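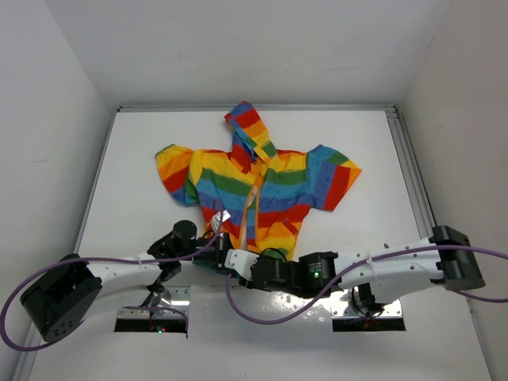 Striped hooded top, short sleeves, drawstring at the neck

Dranbridge Residents' Board > Public safety > Alarm call-outs at Erkel Court

dlindley_retained
The fire service has published its October call figures for Dranbridge. 60 attendances at Erkel Court, two of them actual fires, both confined to a pan. The remainder are logged as automatic alarm activations. From next month the control room will call-challenge any automatic activation between 8 am and 6 pm before sending a pump. Sleeping risk premises stay exempt at night. Has anyone seen the full policy text?

Tarn_Flat9
Not the full text. The summary on the noticeboard says the managing agent has to nominate a person to take the call and investigate. It gives no time limit for answering.

J. Lindqvist
The limit is in appendix B. Two minutes from the first call. If no one picks up, they send one pump instead of the usual two. A 999 call from anyone in the building reporting smoke, flame or a smell of burning overrides the whole procedure and gets the full attendance.
Jalen Lindqvist, Block C

mossgate
So we wait for the agent to walk over from the Flesitz office, look at a panel and ring back. That is slower than what we have now and I don't see how it can be called an improvement.

dlindley_retained
It is slower for a false alarm. For a fire someone has seen, it is the same. The crew at Rácz Road is on call and each turnout takes them off the run for the best part of an hour. Last winter they were at Erkel Court when the garage on Mill Lane went up and the next pump came from over the river.

mossgate
You are assuming someone has seen it. At 11 in the morning half the flats are empty.

Dehua Yin
The cause needs dealing with as well. The corridor detectors in Blocks A and B are smoke heads fitted within a couple of metres of the kitchen doors. Every time someone leaves a door open while frying, the panel goes. Changing to multi-sensor heads would remove most of it. I asked Flesitz for a price and was quoted 2,000 for the two blocks, fitting included, plus 400 for recommissioning the panel.

Tarn_Flat9
Is that through the service charge?

Dehua Yin
Yes, spread over all the flats. It is below the consultation threshold per flat, so they can go ahead once the directors agree.

mossgate
Block D has had no activations that I know of. Why is D paying for A and B?

J. Lindqvist
Same panel, same lease clause. Schedule 4, common fire systems. It was argued when the sounders were replaced and the answer was the same then.

mossgate
I will be arguing it again.

Tarn_Flat9
Door closers would be cheaper. Three on our landing have been disconnected.

Dehua Yin
Report those to Flesitz in writing with the flat numbers. They are fire doors, so that is a separate defect and shouldn't wait for the detectors.

dlindley_retained
Agreed. Can someone scan appendix B and post it? The copy in the lobby is missing the back page.

J. Lindqvist
Will do it this evening, after 7.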